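Shop > Bedroom > Bed linen > Sheets

Vonach Everyday Flat Sheet

4 July 2018, by Kazimír Kováčik

The Vonach is our plainest cotton flat sheet and the one we sell most of. It comes in single, double and king, and in a small run of colours and prints that changes each August. The double costs £29.

The cotton is woven at Grilitz and washed once before it is cut, so there is little shrinkage left in it. Hems are 4 cm deep at the top and narrow on the other three sides. Corners are square. There is no elastic, and it will go on any mattress if you tuck it well.

We sold the last of the old stock in spring and have ordered 2,000 of the new weight. It is slightly heavier than before and creases less on the line.

In the bedroom 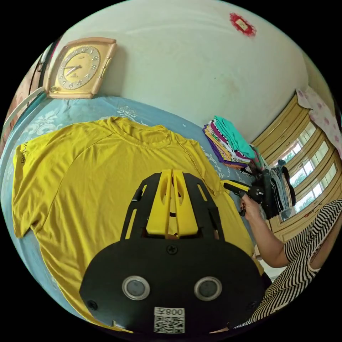
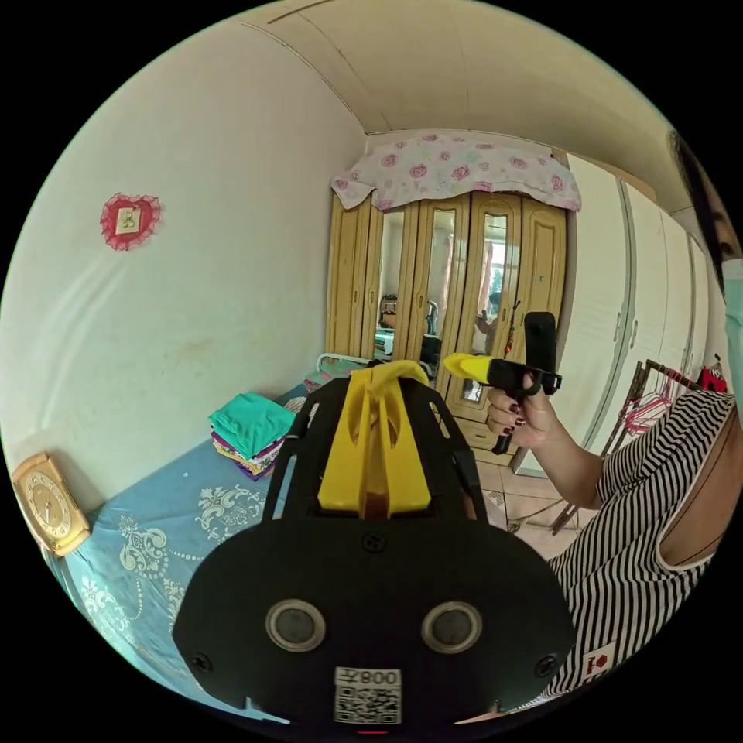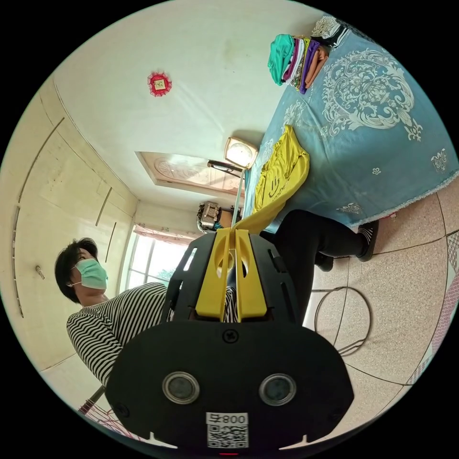
Washing and care

Wash at 40 degrees with similar colours. Leave out fabric softener for the first few washes. Tumble dry on low or hang it outside, and iron while slightly damp if you iron sheets at all. Don't bleach the prints.

Matching pillowcases are sold in pairs under the name Pollock. The fitted version is called Cledent and has its own page. Returns are accepted unwashed, in the original bag.

Comments

Marian T.
Had two of these for years and the hems are still sound. Is the new one the same width?

Kazimír Kováčik
Same width, Marian. Only the weight has changed.

dobbin137
Good sheet but the king is tight on a deep mattress. Would buy a longer one.

Ruth
Will the Pollock cases be done in grey again?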